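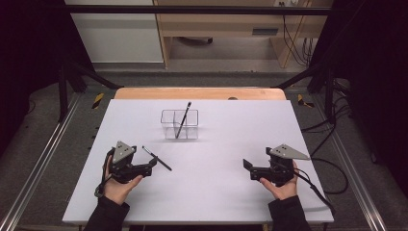 The Case for the Divided Box

By Joana Seixas
6/30/26
Last updated: 6/30

The supply room at the Baptista Library holds 34 shelves of paper, folders, labels and tape, and until last August it also held a drawer in which every pen in the building eventually came to rest. Staff members who needed one would open the drawer, try several on the back of an envelope and return the dry ones to the place they had come from. When Clementina Arruda became head of reader services, she asked that the drawer be emptied onto a table. Her inventory recorded 205 pens, of which fewer than half could still write.

The drawer has since been retired. On the public desks and in the staff workroom, the library now uses small, clear boxes with a partition. The arrangement is modest, and it has drawn more interest from other institutions than Ms. Arruda expected.

"People write to ask which box we bought," she said. "I tell them to begin by deciding what will go in it."

The question of where a pen should be kept is older than the pen in its present form. Desks of earlier periods were furnished with trays, grooves and stands, each made for a particular tool. The inexpensive ballpoint changed the habits of the office, as a pen that could be replaced at little cost no longer needed a place of its own. The mug became the usual holder, and in many offices it remains so.

Rui Coelho, who teaches interior design and advises the library on its furnishings, regards the mug with some reservation. A round, deep vessel allows its contents to lean in every direction, he notes, and short items such as erasers and clips sink to the bottom and are forgotten. Dark or patterned sides conceal the problem. A rectangular box stands flush against the back of a desk or beside another box, and a partition keeps a pen from sliding across the full width.

Transparency is the feature most often praised by the staff. A clear wall shows at once whether a compartment is full, empty or in need of cleaning. It also shows dust and ink, and the library has accepted this as part of the bargain. The boxes are washed by hand in lukewarm water and dried with a soft cloth. Paper towels are discouraged, having left fine scratches on the first set.

Height deserves equal attention. A pen should rise far enough above the rim to be taken between two fingers, yet the box should be deep enough that the pen does not tip out when the desk is bumped. The library tested its choices with the pens it already owned. Two models were returned to the supplier, Plero, on the grounds that they were too shallow.

The work surface was considered as well. Mr. Coelho recommended plain white boards for the shared tables in the workroom, where dark pens and pencils are easily seen against them. A pen left lying on such a surface tends to be picked up and put away. On the older patterned tops, it could stay unnoticed until the following week.

The rules adopted by the library fit on a single card. One compartment is for pens and the other for pencils. A pen that does not write is to be thrown away at once. Pens are stored with the point down at the public desks, where visitors reach for them quickly. No box is to be filled so tightly that removing one item lifts another.

Sofia Tavares, who supervises the evening desk, was among those who doubted that the rules would last. She reports that the pencil compartment still collects paper clips – and, on one occasion, a house key – but that requests for new pens have fallen. The most recent order was for nine.

The old drawer has been relined and now holds spare bookplates. Ms. Arruda intends to review the children's room next, where the crayons are kept in a basket.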